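Vellside house clears the decks, one small frame at a time

June 24, 2022

VELLSIDE - The old showroom on the corner has a marble floor, a tall window and, as of this week, a plan for its clutter. Whether the clutter has been told is another matter.

Raili Heiskanen and Nelli Ikonen took over the ground floor in the spring with the idea of renting it out furnished, by the week, to people who like shiny floors and don't own much. The first guests arrive in August. Between now and then, 442 items have to be looked at, dusted, and either given a place in the room or sent down to the basement, where things go to be forgotten in good company.

The 442 comes from an inventory Heiskanen typed up over two long evenings. It includes the furniture, the lamps, the cushions and, on a page of their own, 103 small decorative objects that came with the lease. The previous tenant, a furniture dealer called Skulmont, had a weakness for things you can hold in one hand and never use.

"There is a limit to how many little pictures a table can take," said Ikonen. "We passed it some time ago."

The little pictures have been the sticking point. Heiskanen wants them standing, on tables, where guests will see them. Ikonen wants them on a wall, where guests will not knock them over with a coffee cup. For now the two sides have settled on a trial period, which in practice means that frames get set down on whatever surface is nearest and argued about later.

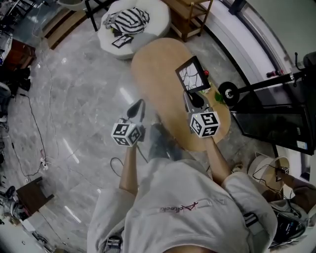 The oval table in light wood is one of the few pieces both owners agree on. It stays, and so does the small black-framed picture with the dark, branchy lines on white, which Ikonen calls "the twig" and Heiskanen calls "the drawing." A bit of greenery has been allowed to stay on the table too, pending review.

The round white ottoman is also safe, although its job description is unclear. It was bought as a seat. It has spent most of June as a shelf, taking in frames and striped clothing with equal patience. A proper shelf unit in wood, on thin metal legs, stands right behind it.

Santeri Räsänen, who lives upstairs and has been hired for 15 hours of moving and lifting, said he had used up 11 of them on the first day and a half. Much of that went on one cabinet, which crossed the room twice and ended up where it started.

"They were both very polite about it," he said.

The house rules for the clear-out are taped inside the front door. Anything broken goes. Anything with a twin loses the twin. Anything that makes both owners sigh goes straight to Pakell, the secondhand shop by the bus station, which has so far accepted almost everything and asked once, gently, whether there was much more.

There is. The basement boxes are still closed, and Heiskanen's inventory stops at the top of the stairs.

Neighbors who want first pick can come by on the last evening of the month, when whatever is left over will be laid out in the hallway and priced by Ikonen, who is said to be the softer touch. The twig is not for sale. The drawing isn't either.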